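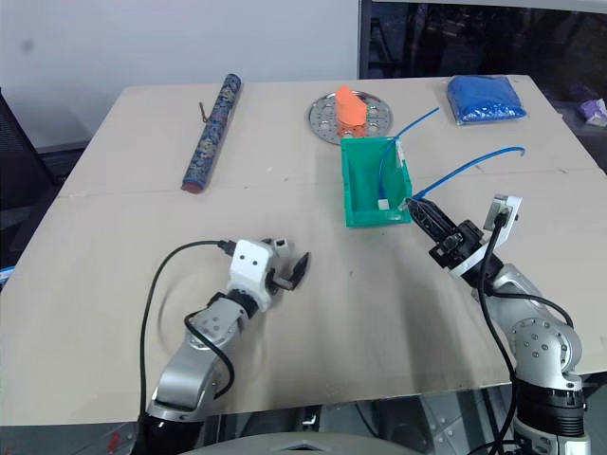
Last changed: October, 4:40 pm

Ticket 387
Site: Erbridge, demo table
Opened by: Bakard front desk
Status: open, waiting on Haden

Problem
Right arm stops during the cable part of the open day demo. The jaws come to the rim of the green bin and the program quits with a grip timeout. Left arm is not affected. It happened 2 times in front of the morning visitors, who were then shown the left arm by itself.

Setup
Blue cable with white connectors, green bin near the center of the table, cardboard on the tabletop. The perforated plate and the orange piece stay behind the bin. The patterned case and the blue bag are for the afternoon groups and are not used in the cable part.

Log
10:15 Restarted the right arm program. Same timeout.
10:40 Checked the wrist camera plug. Seated. Unplugged it and plugged it back in anyway. No change.
11:20 Moved the bin toward the left arm and ran it again. 4 runs, all completed.
1:05 Bin put back in its old spot for the Cárdenas school visit by mistake. Timeout on the first run.
1:10 Bin moved again. Ran OK through the end of the visit.

Workaround
Keep the bin on the new spot. Do not tape over the seam in the cardboard, the tape lifts when the sheets get swapped.

Still to do
Haden to check the saved bin position against the one from setup day. Send the right arm error file with the reply.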